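Ticket 1274: Label printer skips every other label after paper change
Status: Resolved
Opened by: Heloísa Fagundes, Tustisside front office
Assigned to: Kaj Bach
Product: Cisora desktop label printer, direct thermal

Heloísa Fagundes, 8:40
Hi all! We switched to the new label rolls from Meireles this morning and the Cisora has started spitting out one printed label, then one blank, then one printed, and so on down the roll. The text is sharp and in the right place on the ones that print. I've turned it off and on twice. I also opened the lid and closed it again, which made it feed four blanks and then go back to the same pattern. Shipping labels for the afternoon pickup are waiting, so any ideas are very welcome.

Kaj Bach, 8:55
Oh, I love a skipping printer, this is nearly always fixable! Could you send me three things: the label size printed on the side of the new roll, the size set in the driver (Printing preferences, then the Stock tab), and whether the gap between the labels looks wider or narrower than on the old roll? If you still have an old roll in the drawer, please don't throw it out, we'll want it for comparison.

Heloísa Fagundes, 9:10
New roll says 4 x 6. Driver says 4 x 6. The gap looks a tiny bit narrower to me but I'm going by eye. I do have half an old roll left. The old one has a black bar on the back between the labels and the new one has nothing on the back at all. Could that matter?

Kaj Bach, 9:14
Yes!! That matters a lot, great catch. The printer can find the start of a label in two ways. It either looks for a black mark on the back, or it shines a light through the paper and looks for the gap. If it's set to Black Mark and there isn't one, it feeds until it gives up and then guesses. Please go to Printing preferences, Stock, Media type, and change Black Mark to Gap. Then hold the feed button until the light blinks twice and let go. It will run out a few labels while it measures.

Heloísa Fagundes, 9:31
Changed it and ran the calibration. Better but not fixed. Now I get five or six good ones in a row and then a blank. Also the print has crept up, so the top line of the address is right on the edge of the label.

Washington Guerra, 9:40
Jumping in from the warehouse side. We had the creeping thing in March after a firmware update. The driver was keeping its own offset on top of the printer's. Check that the vertical offset in the driver is 0. Ours had been set to 50 by somebody trying to fix a different problem.

Heloísa Fagundes, 9:46
It was 50 here too! Set it to 0 and the address is back where it belongs. Still getting the odd blank.

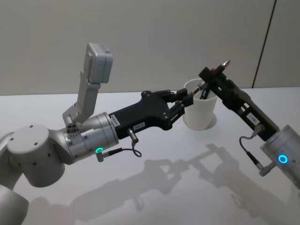

Kaj Bach, 10:05
Brilliant, thank you Washington, that's going in the knowledge base. For the leftover blanks my bet is on the gap sensor. On this model it slides from side to side on a little rail under the paper, and for gap stock it has to sit near the middle. Black mark stock usually has it pushed over to the left. Open the lid, lift the paper out and look for a small arrow on the rail, then line the sensor up with it. Wipe the sensor window with a dry, lint-free cloth while you're in there. No alcohol on the sensor, please, only on the print head.

Heloísa Fagundes, 10:22
Found it, and it was all the way over on the left, just as you said. There was label dust packed around it as well. Moved, wiped, calibrated again. I've printed the first batch and no blanks so far. I'm leaving the ticket open until the afternoon run is done.

Wagner Lins, 10:30
Is it worth changing the darkness too? The Meireles stock feels thinner than what we had.

Kaj Bach, 10:37
Good question! I'd leave it alone while the barcodes scan. If they start to look fuzzy, go down one step and print a test page before changing anything else. One setting at a time makes it so much easier to work backward.

Heloísa Fagundes, 15:20
Whole afternoon run printed, zero blanks, and the driver from the courier scanned every parcel on the first go. Thank you so much, everyone!

Kaj Bach, 15:28
Fantastic news! Closing this one. Summary for anyone searching later:

Cause: new stock has gaps and no black marks, media type was still set to Black Mark, sensor was in the left position and dusty, and the driver had a leftover vertical offset of 50.
Fix: media type to Gap, offset to 0, sensor to the center arrow, dry wipe, recalibrate with the feed button.
Follow-up: Gervásio Moura will check the media type on the Grarard site printers before their next delivery of rolls.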